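Wed 18 October. Nuststead, packing room, arm cell 2

Started late, air line to bench 4 off again. Bultik firmware reloaded before smoko, no change to the settings from yesterday.

Cartons today: 875 through by knock-off, target was 500 for the cell by itself, so well over. But that's with someone standing at it most of the arvo, which is not what we told Porcombe we'd be doing. Need to say so in the weekly.

Stoppages: 8. Five were the arm asking for help on a pick, two were the label printer out of roll, one was me leaning on the gate. Log says nine but one is the restart after lunch, ignore.

Things the packers raised, writing down before I forget:
- the beeper. Same tone as the forklift warning. Everyone on the line turns round. Change it.
- whoever is "minding" the arm loses their rotation. Used to be two hours packing, two hours labels, two hours returns. Now the minder stays put all shift as nobody else has done the induction. Three more need inducting, minimum. Ask for paid time, not lunchtimes.
- pick rate board. It adds arm cartons and hand cartons together so the hand benches look slow. They're not slow, they get all the awkward stuff now (long boxes, soft bags, anything the arm bounces). Take the board down or split it. I'd take it down.
- wrists are better. Two people said so without being asked. Less of the repeat lifting from the low shelf. Worth putting in the weekly aswell.

Farías trial sheet wants a "labour saved" figure. Left it blank. Hours have moved about, haven't gone anywhere. Minding, re-feeding, walking the rejects back to bench 1. If they want a number they can come and stand here for a shift.

Tags: kept the square ones on the pale strip, didn't touch the spacing. Wrist view with the fingers open, tag over on the left, all pretty soft: 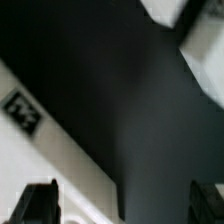

Comment from night shift, added on the bottom of the page: we don't mind the arm, we mind finding out what it's doing from a sticky note. If a job changes on days can it go in the handover book, and can one of us be there when the new picks get set up? We know which cartons come in crushed.

Fair enough. Handover book from tommorow, I'll put a tab in it. And will ask if one of nights can come in early on setup days, with the hours swapped off the other end.

Total since the cell went in: 1,465 cartons. Not enough to argue anything from yet.

To do
- new tone for beeper
- induction list up on the board by the kettle
- second label roll kept AT the printer
- gate switch, move it away from elbow height
- reject trolley, needs a proper parking spot, currently blocks the bench 1 walkway
- weekly to Porcombe, incl. the standing-at-it bit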